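Simulated Pick-and-Place: Frequently Asked Questions

Welcome! These are the questions people ask most when they start contributing test scenes to the Kito house rules, and I've tried to answer them the way I would over coffee.

Do the rules apply if the arm only exists on a screen?

They do, and we're quite firm about it. Habits picked up in simulation have a way of following people to the real cell – so we treat a rendered arm holding something over a cushion as we would any other.

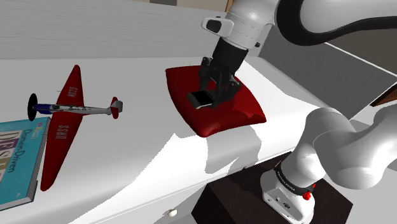
RORKTHORPE, April

How high may the gripper hold an object before letting go?

Keep it low, please! Our limit is 6 centimeters above whatever it will land on, soft or hard. Jairo Quispe, who wrote the first draft, wanted it lower still, and you're very welcome to be stricter than we are.

How many runs count as a proper test?

We ask for 100 per layout, with every failure kept in the log. The Krawczyk set has 1,360 runs and 206 of them are failures, and those are the ones I go back to most.

May I leave other things on the table?

Yes, and we'd love it if you did, as long as each item is listed in your scene file. Books, toys and bits of cloth all make for a fairer trial than a bare surface.

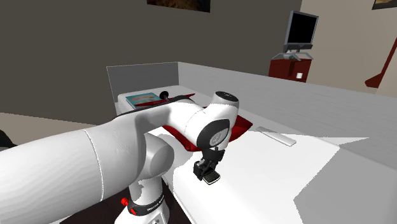 Gripper over the white tabletop, with a dark red cloth behind the forearm.

Where do I send a finished scene?

Upload it to the Grivis folder with your name and the rule version you followed. We read new ones on Sunday evenings.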